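About Plulalora

By Nusrat Gilani
Nov 8, 2018
3 min read

Plulalora prints labels and tags. We supply garden centres, museums, archives, food producers and workshops from one unit on the Engate estate, and everything we sell is printed and cut there. There are 5 of us on the staff, and if you ring during working hours one of us will answer.

The company was started by Humaira Bugti and Ebbe Wikström. Humaira had worked for a seed merchant, where she spent every spring replacing plant labels that had faded to nothing. Ebbe was a printer. They bought a second-hand press and made a run of pot labels for the seed merchant, who is still a customer. The first year was mostly plants. Museum work came after that, when a local collection asked for tags that could be tied to textiles without marking them.

What we make

Our current list has 424 stock items. The largest group is plant labels, followed by tie-on tags, jar and bottle labels, shelf-edge strips and cable markers. Anything on the list can be ordered blank or printed. If you need a size that isn't listed we can usually cut it, though the minimum order for a special size is 195 pieces and it takes longer.

We print in black unless asked otherwise. Coloured ink is available on paper and card. On plastic we offer red, blue and green, and we will send a sample before printing the full order, as colours come out duller on some of the plastics than they look on a screen.

Corey Tautahi runs the press and the cutting tables. He also tests the materials. Strips of everything we sell are fixed to a board on the south wall of the unit and left outside in all weathers, and he checks them each August. Items that fail are taken off the list. Last time we dropped two card stocks and one adhesive.

Layout and wording

Asif Mirani looks after artwork. You can send finished files, a rough sketch or a typed list, and he will set it out and return a proof by email. Please check the proof for spelling, Latin names especially. We do not print until you have approved it in writing. Two rounds of changes are included in the price.

We get asked a lot about type size. For a label read at arm's length we suggest 4 mm capitals or larger. Jar labels can be smaller, but ingredients have their own legal minimum and it is up to the producer to meet it.

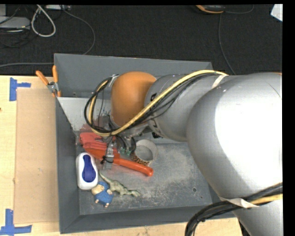 Cable markers are the newest part of the range and the one we give most advice on. A marker has to be found before it can be read, so the colour of whatever it is fixed to matters. Where black and yellow cables are run together in a bundle, a small white tag or tie stands out against both of them, and white is what we suggest for most mixed bundles. We also make markers in pale grey and orange. Orders from Urkmont and the other engineering customers are packed by reference number, in the sequence given on the order form.

Visiting and ordering

The trade counter is open in the mornings. Sample packs are free and hold one of each material, with the item number printed on the back. Parking is at the rear, past the tile warehouse. Account customers can order by phone, by email or on the printed form. New customers pay with the first order, and we open an account after that if you want one.

Returns of blank stock are accepted if the packet is unopened. Printed orders can only be returned if the mistake is ours.

Recent items
Changes to the card range
Tying tags to textiles: notes from the Bukhari collection
Which pencil lasts longest on a plant label?
Winter opening hours at Engate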